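### 3.2 Tabletop arrangement

Each arrangement combined imitation fruit with one ordinary household object on a white rectangular table. The fruit was chosen for differences in outline: a curved banana, an elongated melon and a round apple. Participants rated 161 arrangements for perceived clutter, and each arrangement was shown 3 times in random order. 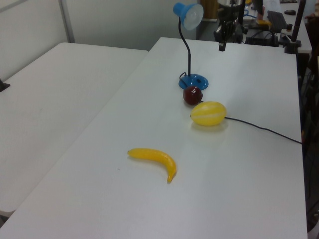
**Figure 3.** Arrangement with banana, melon, apple and blue desk lamp.

Spacing between neighboring items was treated as a continuous variable. Power cords were left on the tabletop and scored as separate items, following the coding scheme of Ryu (Section 2). Ratings were given on a 20-point scale. Arrangements in which a cord ran under or behind another item were coded as overlapping, even when the items themselves did not touch.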